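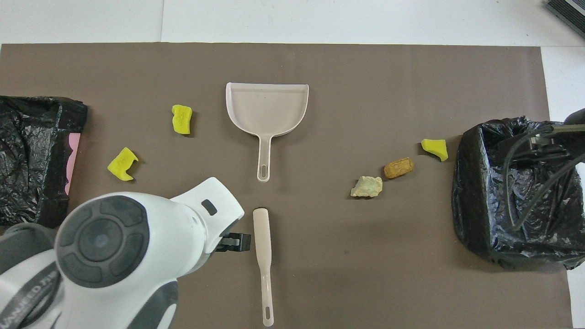

Sanne Dewulf reckons I'm daft to pay full price for personalised stationery, and she has a drawer of discount codes to prove it. So last June I gave in and tried one at Skostmont: 200 address labels, 35 per cent off, typed into a tiny box I nearly missed – it was under the delivery options! My friends swear by Rirka, but their code wouldn't work on anything with a border, and I do love a border. The labels came in 3 days and I've ordered cards to match.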